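Phromma Home Forums > Plumbing > Toilets and Cisterns

Thread: Ghost flushing every 40 minutes, flapper already replaced

gaubert_g
Two-piece toilet, gravity flush, on a municipal supply. The fill valve opens for a few seconds every 40 minutes with no one using the bathroom. I replaced the flapper in August with a generic 2 inch rubber one. The interval got longer for a week and then went back to where it was. Water level is an inch below the top of the overflow tube. Static pressure at the hose bib is 70 psi. Is this the flush valve seat, or should I look at the fill valve first?

salma.shawky
Dye test before you buy anything. Food coloring in the tank, no flushing, leave it for an hour. Color in the bowl means the flapper, the seat, or a cracked overflow tube. No color in the bowl and a dropping level means the tank bolts or the spud gasket, and you would have found that on the floor by now.

Also check where the refill tube ends. If it is pushed down inside the overflow below the waterline, it can siphon.

gaubert_g
Dye showed up in the bowl in 20 minutes. Refill tube is clipped above the overflow, open end in air. Shut off the supply and the level fell to just above the flapper and kept going, so I am ruling out a crack higher up in the overflow tube.

predel_pipes
Agree with that last part. If the level had stopped partway down, the leak would be at that height. Since it went all the way, it is the flapper or the seat. Drain the tank and run a fingertip around the seat. Mineral scale feels like fine sandpaper. Take it off with a nylon pad and white vinegar. No steel wool on a plastic seat.

70 psi is inside the normal range but on the high side. I would put a gauge on it overnight. Pressure creeps up when the neighborhood is asleep.

ursina_h
Supply pressure has nothing to do with a flapper leak. The flapper sees the head of water in the tank and nothing else. You can have 40 psi or 70 psi at the stop and the seal is under the same load.

predel_pipes
I did not say it caused the leak. High pressure wears out fill valves, and his is cycling all day.

ursina_h
Fine, but he asked about the leak. Check chain slack next. Half an inch is enough. Too tight and the flapper never seats, too long and the loose end gets under it.

gaubert_g
Chain had about one link of slack, so I gave it another. Seat had scale on the side nearest the overflow. Cleaned it, refilled, repeated the dye test.

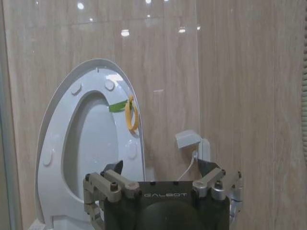
Faint color after an hour instead of 20 minutes. Better, still not sealed. The seat feels smooth now except for one shallow groove I can catch with a fingernail.

salma.shawky
A groove will not clean out. Two options. There are repair seats that bond over the old one with a silicone or epoxy ring, no need to lift the tank. Or pull the tank and change the whole flush valve, the spud gasket and the bolts together.

lamai_p
I used a bond-on seat in a rental in Burncombe and it has held. The surface has to be fully dry. I left the tank open overnight with a towel in the bottom.

ursina_h
I have taken out two of those that let go. If the tank bolts are original they are due anyway. Change the valve.

lamai_p
Depends on the bolts. If they are rusted solid you can crack the tank getting them out. The repair seat is a lower risk for someone without a spare tank.

gaubert_g
Bolts are brass and turn freely. Ordered a Cloltar flush valve kit, part 614, with gasket and hardware. Will do it Saturday.

predel_pipes
Tighten the bolts alternately, a quarter turn each side, and stop when the tank no longer rocks. Gasket goes on dry, no putty.

gaubert_g
New valve is in. Dye test clear after two hours, no cycling overnight. Left the gauge on the hose bib too and the peak hand read 70, same as before.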